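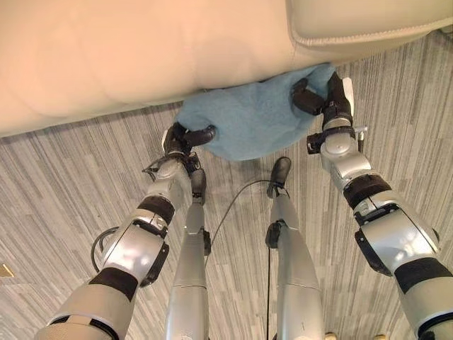

Figure 1. Both grippers holding the blue fleece cloth at the front edge of the sofa.

Household Chores and the Two-Armed Robot: Project Report
Wulan Oei and Sandra Mellor
Submitted 26 October 2022

Summary

This report examines whether a legged robot with two arms can carry out a set of ordinary living room chores at a level a household would accept. Three chores were selected: wiping the front of a sofa, picking up a cloth from the floor, and folding that cloth once and placing it on a seat cushion. The robot completed the first chore in most attempts. Results for the second were mixed, and the third was completed too seldom to be called a working skill. The authors conclude that the machine is not ready to be left alone with any of the three.

1. Background

The project began in March as a continuation of earlier coursework on grasping. In that work, called Mandagi, a single fixed arm moved blocks and cups between marked positions on a table. Cloth was excluded from Mandagi on the advice of the previous group, who had found that a towel rarely lay the same way twice. The present project, Ulleo, takes up the material that was left out.

Soft items are a large part of housework. Laundry, bedding, dish towels and throws all change shape when they are touched, and a program that depends on knowing the outline of an object has little to work with. A sofa adds a second difficulty. It is soft as well, its front surface is curved, and a hand pressing against it receives an uncertain signal about when contact has been made.

2. Method

The chores were carried out in a furnished room with a cream leather sofa on gray striped carpet tile. The cloth was light blue fleece. Its color was easy to separate from both the leather and the floor, and the authors acknowledge that this made the task simpler than it would be in many homes.

Each chore was attempted 50 times. An attempt was counted as complete only when the whole chore was finished without a person touching the robot, the cloth or the sofa. Attempts were stopped after two minutes. The same starting commands were used throughout, and the cloth was dropped by hand before each attempt so that it did not begin in an arranged position.

Control software was written by the authors on top of Hekik, the department's shared motion library. A separate routine, named Sudden, halted both arms when the force at either wrist rose faster than a set limit.

3. Results

3.1 Wiping

Wiping was the most reliable of the three chores. With the cloth gripped at both ends, the arms could move it along the front of the sofa as a pair. Failures were mostly caused by one hand losing its end of the fabric. The grip shown in Figure 1 leaves the middle of the cloth sagging, and in this position only part of the fabric presses on the leather. A person would normally flatten the cloth under the palm. The robot had no equivalent motion, and the coverage of each pass was uneven as a result.

3.2 Picking up

Performance depended heavily on how the cloth had landed. A loose bunch gave the fingers something to close on. When the cloth lay flat, the fingers tended to slide over it, and 17 attempts ended at the time limit with the cloth still on the carpet.

3.3 Folding and placing

The robot completed this chore in 13 attempts of 50. The usual fault occurred at the start, when the hands took hold of two points that were not corners. The fold that followed was then crooked or came apart on release. Placing a folded cloth on the cushion was less of a problem than making the fold.

4. Discussion

The results should be read with the supervision in mind. One author stood within reach of the stop control during every attempt, and about two hours of each working day went to setup and checking. A household would have to supply that labor itself. On this measure the robot did not save time on any chore tested.

The comparison with shop-floor work is useful. Machines perform well where parts arrive in a known position and the workspace has been designed for them. A living room offers neither condition, and rearranging one to suit a machine would defeat the purpose of having it. Progress on the wiping task does suggest that chores tolerating a loose grip and an imprecise path - dusting a low shelf, for instance - may become practical before folding does.

5. Recommendations for further work

Future groups should add a method for finding corners before a fold is attempted. Cloths of several weights should be tested, including one close in color to the sofa. The limit used by Sudden should be reviewed, as it was set conservatively and stopped several attempts that might otherwise have been completed.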